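Clikness Tabletop Tidying Notes

README, last updated July 3, 2025

Hi, and thanks for opening the file nobody opens! I keep the tidying part of Clikness, a collection of short recordings of small stuff being picked up off a table and put in a tray. This page is mostly about the stuff. If you want the folder layout, skip to the end, it's short.

What's in the toy box

Most of the objects are plush. I bought a bag of Kumano minis early on (hand-sized, soft, cheap enough to lose) and then kept adding to it, so by now the toy folder covers 12 plushies. A few have a ribbon or a tag hanging off them, and I left all of those on. I know some people snip them. I like them! A ribbon drags, folds under, gets caught beneath the toy next to it, and that's what tidying up a real kid's table is like.

Colors are mixed on purpose. I went for toys with two or three colors on them wherever I could, because the plain white ones get lost against white paper. They're still in the set, tagged "pale" in the object list, so you can leave them out if they give you trouble.

The table and the paper

The table is light wood with a big sheet of white paper over the top. The paper picks up marks pretty fast, and I don't swap it for every little smudge or crumb. If you're doing anything with background subtraction, please don't assume a clean white page. The tray is a black oval one with raised sides, and it's where the toys go. 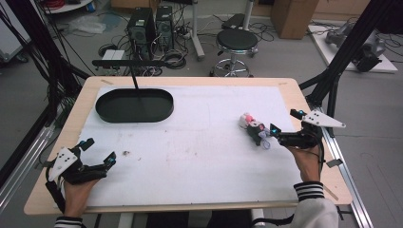
How a round of tidying goes

Toys start out on the paper, tray starts out empty. One toy gets picked up, goes in the tray, then the next, until the paper is clear. The order is up to whoever is doing it. Toys can land on their heads, I don't mind, but the whole toy has to be inside the rim. A ribbon hanging over the side counts as "in." (I went back and forth on this one. It was "out" in the first release, so watch for that if you're comparing the two.)

If a toy gets dropped on the floor, the round stays in and gets the label "dropped." Please don't throw those away before looking at them, they're some of my favorites.

What you get

There are 1,000 rounds altogether. 569 are plush only, and the rest mix plush with other small things from the Tautahi craft drawer, like wooden spools and felt balls. I checked the labels by hand on 400 of them. The others have only the label entered on the day, so expect a typo here and there.

Folders

toys: object list and color tags
rounds: the recordings, one folder each
labels: one text file per round
old: first release labels, with the stricter ribbon rule

Still to do

I want to add a second tray in August, a shallower one, and sort by color instead of just clearing the table. The Flosance people asked for a plush-only download too, and that's next on my list.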